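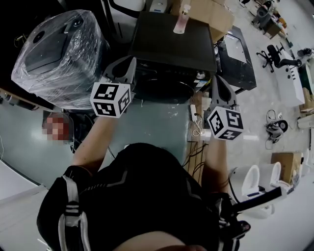 Both grippers up over the bench, fingers on top, a marker cube on each.

Print this page | E-mail this page

The Geltska pair, up close
Drulthorpe Workshop Gallery
Posted 2025-05-07 by Aurora Moreira

We get more questions about the Geltska hand grippers than about anything else in the shop, so they finally have their own page! They are a matched pair, left and right, and you hold them out in front of you and work them like a second set of hands. The tracking software follows the printed cubes, and from the cubes it knows where the fingers are. I've been looking after this pair since October and I still get a kick out of picking them up.

Fernanda Azevedo did the original build and wrote most of the setup sheet. What follows is her sheet plus everything I've scribbled on it.

The cubes

If you only look after one part, make it these. Each cube is white with black marker patterns printed on several of its faces, so a turn of the wrist still leaves a pattern for the tracking to find. Wipe them with a dry microfiber cloth before you start. No alcohol on the printed faces! We tried it on an old set and the black went gray at the corners, and then we had a left hand that jumped across the room every few seconds (funny for one afternoon, less funny when you read the log).

Push each cube gently with a thumb. If it moves at all, snug the mount screw and redo the offset check. A cube that has crept even a little gives you a gripper that closes beside the thing you were reaching for.

Left and right cubes carry different patterns. Please don't swap them. I did, once, and spent a whole morning blaming the software.

The fingers

They're curved and pale gray, and they have to meet evenly along the tips. Close them on a strip of paper and pull: it should drag the same on both sides. If it slides free on one side, back off the pivot screw, square the fingers up by eye, tighten and try again. Fernanda does this in one go. I usually need three.

We change the fingers at 300 hours of use, or sooner if the tips look polished. Spares come from Disetti, and the last batch fit without any filing, which made my week.

The housings

Open them every 200 hours. Blow the dust out, look at the return spring, put a tiny dab of Coelho grease on the slide and close up again. Tiny! Too much and it works its way out to the fingers and onto whatever you pick up next. The cover screws only want to be finger-snug plus a nudge. They go into plastic, and I have a jar of stripped ones to show anybody who doubts it.

The offset check

Hold the pair out over the bench, keep both cubes in view, and open and close each side 8 times at a steady pace. Then touch the tips together in front of you. The screen should show the two hands meeting. If they meet somewhere else, run the alignment again from step one of the sheet, left side first.

Good light helps a lot. So does clearing whatever you were working on out from between you and the cubes, and I say that as a person who never puts anything away.

Odds and ends

The setup sheet is on revision 29 now, and the paper copy taped inside the cabinet door is the current one. If you change something, write it on there in pen and tell me, I love getting these notes. Next on my list is a proper stand for the pair so they stop living on their sides in a drawer.

Print this page | E-mail this page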